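4.2 What people did with the small pieces

I'll admit I came to this part of the study expecting the big items to be the interesting ones. We'd put such care into the boxes and the folders! But when Zoia Stelmakh and I sat down with the notes from the Valtgate sessions, nearly everything worth talking about had to do with small, light things set down on a bare surface, and how long they stayed where they were put.

By small pieces I mean anything you can pick up between finger and thumb - blocks, tiles, caps, that sort of thing. We logged 203 placements of them in all, and in 106 of those the piece was left on its own, well clear of its neighbours. I found this odd at first (my own desk is one large heap), so I went back through the sessions with Fabian Thaler to see whether we had coded them too generously. We hadn't. Figure 3 goes with this part of the discussion.

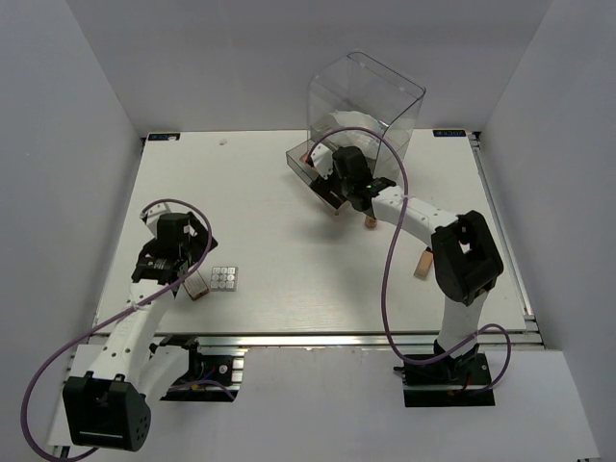
Figure 3. A small wooden block and a square tile with nine raised bumps, on a white tabletop.

Fabian's reading is that a clear table invites people to spread out, and I'm mostly persuaded. A block has no obvious front, so people turned it any way they liked and left it at an angle. The tiles were fussier. With a bumpy side and a flat side there's a right way up, or at least people behaved as though there was, and several of them squared a tile to the table edge before letting go of it. Marjatta Ojala thinks the bumps make a tile look like something with buttons, and that we all treat buttons with a bit more respect. I can't prove her wrong!

The colour of the table may matter too. Ours was white throughout, and pale pieces were passed over more often than I'd have liked when it came to clearing up. We have 100 further placements on a darker top, collected in January, and I come back to those in section 4.3.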